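Home & Kitchen > Fridges, Freezers and Food Storage
Thread: Do apples go in the fridge or not? Plus basket question

pippinandproud
Posts: 359
Evening all. We've had a tall silver fridge put in at the end of the long white table in the back room, and I'm trying to get into good habits with it before it fills up with half-used jars. Step one was buying a yellow plastic basket for the fruit. Step two is working out where the fruit should live!
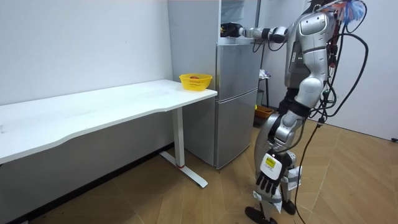
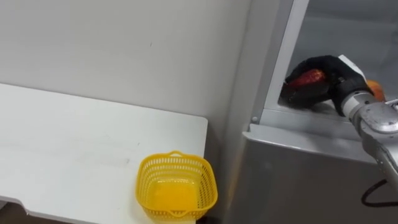
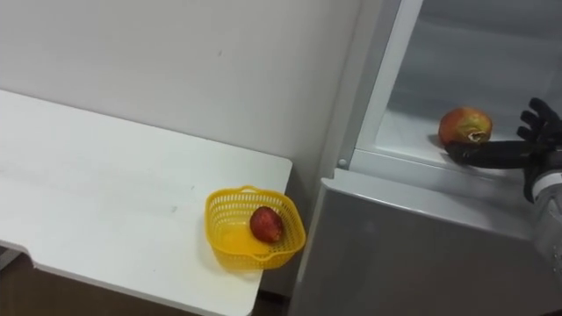
My other half grew up with a fruit bowl on the side and thinks a cold apple is a crime. I like them cold and crunchy, and I reckon they last ages longer. So who's right? And if they do go in, do I put them in the basket and the whole lot on a shelf, or is the basket only for carrying them about? It's the sort with little holes all round, so I'd have thought the air gets through.

marrowfat
Posts: 1478
Fridge, every time. I buy a big bag in October and the last few are still decent at Christmas. The ones I leave out go woolly in a fortnight, sooner if the heating's on. I agree with your other half about the taste though, so I take one out in the morning and it's lovely by eleven.

tealeaf_tess
Posts: 61
Going to disagree with marrowfat a bit. If you eat them as fast as we do there's no point giving up the shelf space. Ours sit out in a bowl and never see the weekend. I'd only chill them if you buy more than a week's worth.

Love a yellow basket by the way, I had a Prosasard one in nearly that colour and it went through two house moves.

grumbleweed
Posts: 1261
Keep them away from your greens whatever you do. Apples give off a gas that makes everything near them ripen quicker and I've lost more lettuce that way than to slugs. Bottom drawer for the apples, lid on the salad.

Also, would you not move the table along a touch? I had mine hard up to the fridge and everything I put on the corner ended up on the floor. Eggs, once. Never again.

pippinandproud
Posts: 360
Thanks all! Grumbleweed, I did wonder about the corner. It's just so handy having the basket right there when the door's open, you can load straight from one to the other without walking anywhere. I'll shuffle it back a few inches and see if I can live with it.

Didn't know about the lettuce. That explains rather a lot about last June.

marrowfat
Posts: 1478
Leave the table, move the basket! A table next to the fridge is the best thing in my kitchen. I unpack all the shopping on to it and put the cold stuff away in one go, so the door's only open the once.

On the basket, yes, put the whole thing in if it fits. Measure the shelf first, mind. I bought 3 from Flotell and every one of them was a finger's width too deep, so the door wouldn't shut. They hold pegs now.

tealeaf_tess
Posts: 62
Hmm, I don't get on with baskets in the fridge. They waste the corners and you forget what's at the bottom. I found a satsuma in mine that had grown a coat. Loose on a bit of kitchen roll works fine and you can see the lot.

grumbleweed
Posts: 1261
You'd find that satsuma if you cleaned your fridge, Tess.

tealeaf_tess
Posts: 63
Rude! But fair.

quincejelly
Posts: 18
New-ish here. I do both: a few out for eating, the rest in the cold, and top up when the bowl looks sad. Don't wash them before they go in, only when you're about to eat them, or they go soft where the water sits round the stalk. And pull out any with bruises for crumble.

If anyone's after a shallower basket, the Barredo ones fit my shelves with room for a hand either side. The man at the Imham market has them, usually green or white.

pippinandproud
Posts: 361
Quincejelly, I think you may have saved a marriage. A few out, the rest in, bruised ones for crumble. I'll get the tape measure out tomorrow and check the basket against the shelf before I buy a bag of anything.

Next question is where everyone keeps their tomatoes, but I'll start a new thread for that as I can see it getting heated.

marrowfat
Posts: 1479
Windowsill.

grumbleweed
Posts: 1262
Fridge.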